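Stelten Open House, 3/23/23

I had been meaning to get over to Stelten for the spring open house for years, and this time my sister-in-law had a free morning and a full tank of gas, so off we went. If you've never been, Stelten is a plain little town on the river where they have been making cider and pear wine since before anyone's grandmother can remember, and once a year the makers along Després Lane open up their barns and let the rest of us wander through.

We started at Bravisitz, the biggest of the bunch, where Nadège Collet walked us through the pressing room. She has been there 17 years and talks about apples the way other people talk about their kids (fondly, and with a few complaints!). She was very patient with my questions about yeast, and I had plenty.

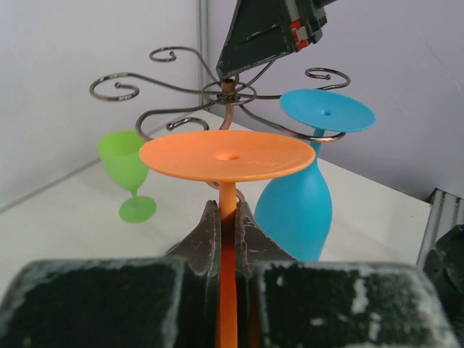 The tasting tickets were 8 dollars, which got you six pours and a piece of bread with that salty farm butter I still think about. My favorite was a dry pear wine, very pale and almost smoky. My sister-in-law liked the sweet one better and bought three bottles before we'd even had lunch, and then of course we had to carry them all the way back to the car.

After lunch we went on to Stimau, a much smaller place up the hill. Gwenaël Rolland runs it out of his uncle's old dairy barn, and he told us the frost last April took most of the early blossom, so there is hardly any of last year's cider left to sell. What he did have was lovely, a bit sharp, and just the thing with cheese.

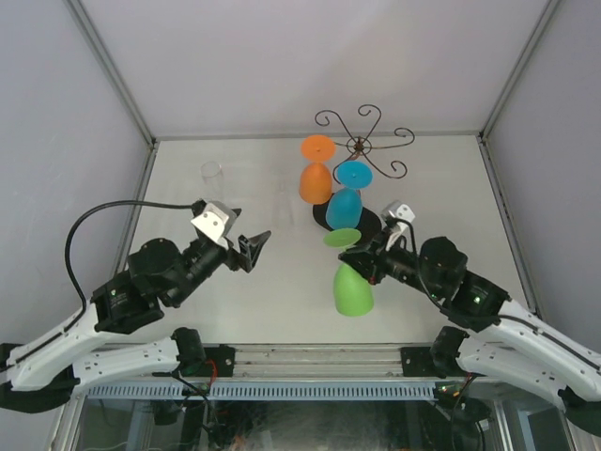
Parking is in the field behind the church, and it gets muddy, so wear boots and not the nice suede shoes I picked out. The restrooms are at the Bravisitz end only. If you want to talk to the makers, go early, as the lane was packed by two o'clock and poor Gwenaël could barely get a sip of water between visitors. We stopped for pie on the drive home.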